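3.2 Workspace and grid layout

The study was carried out in the second half of an elective robotics course at Jindale, in which students write placement programs for a collaborative arm and then measure their own errors. Earlier offerings of the course used a printed target sheet glued to the table. The sheet gave good contrast but could not be changed between teams, and students tended to treat the printed coordinates as correct without checking them against the robot base frame. For the present offering the sheet was replaced by brown kraft paper and a grid laid by hand in dark blue tape (Figure 2). Each team was told that the grid was a labeling aid only. Cell numbers identify where a trial took place; target positions are defined in the base frame and are stored in the team's program.

The arm is mounted on a square metal plate at the far side of the paper and carries a parallel gripper with two narrow fingers. The wrist was kept pointing straight down in all trials, which leaves three translations and one rotation for the students to program. Two teach pendants are kept on the white table to the right of the paper, outside the grid, and each has its own red emergency stop button.
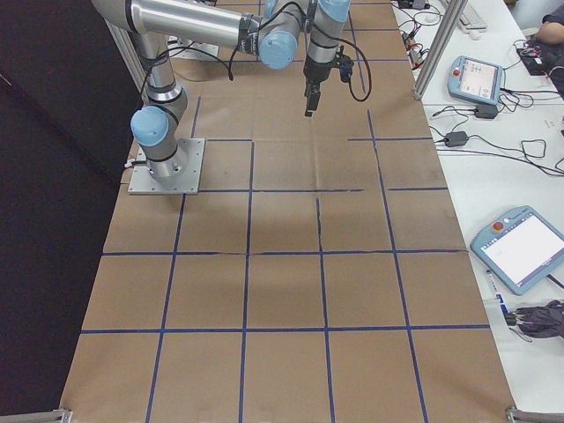 Figure 2. Work cell with the gripper above the taped grid.

3.3 Procedure

The course enrolled 34 students, who worked in teams through the full set of exercises. Each session began with a homing check, after which the team touched off three reference points and entered the offsets in Lema, the logging tool written for the course. Lema records the commanded pose, the pose reported by the controller, and a free-text note from the operator. It does not stop a run when a note is missing, and a number of early trials were logged without one. Those trials were kept in the data set but are left out of the analysis of operator comments.

A trial consisted of one approach, one descent to the target height, one gripper action, and one retreat. Teams were free to choose the order of cells within a session. Most began close to the base and worked outward, and this introduces a correlation between distance and practice that we return to in Section 5. Speed was capped in the controller settings for the first exercise and released in steps later. In total 1,412 trials were logged, of which 500 came from the final exercise, where all teams ran the same target list.

The tape was laid by students using a straightedge and was not corrected afterward. Small gaps and offsets in the lines are therefore part of the setup, as are the creases in the paper. Since no camera-based localization was used in this offering, they have no direct effect on the commanded poses. They do affect manual readings taken from the grid, and teams were asked to measure from the reference points instead. The paper was to be replaced only if it tore or came loose at the edges.

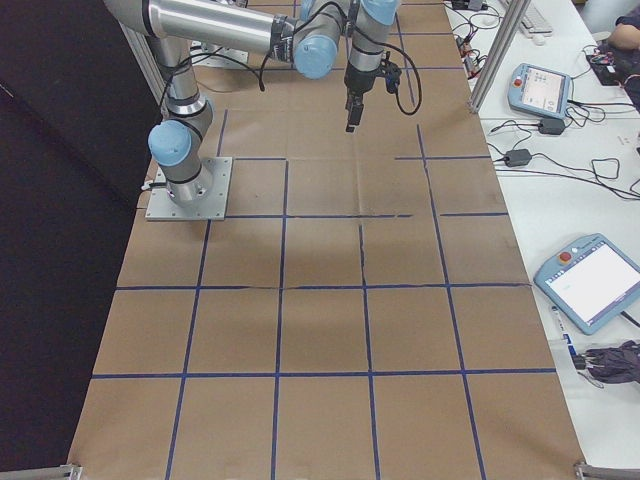

Figure 3. Work cell with the arm extended over the paper, teach pendants at right.

Seul-gi Oh objected in the written course review that a hand-laid grid invites the very mistake it was meant to prevent: "We knew the lines were only labels, but when the gripper came down off-center in a cell we still moved the target. It took us two sessions to stop doing that." The same review asked for the reference points to be marked in a second color, and for the offset entry in Lema to show the previous session's values next to the new ones.

Both changes were accepted for the October offering. The comment also led us to check the logs for target edits made directly after a trial with no change in the touch-off offsets. We found such edits for 14 targets, all of them in the first two exercises. They were restored to their listed values before the errors in Table 4 were computed - the unedited logs are kept with the course archive.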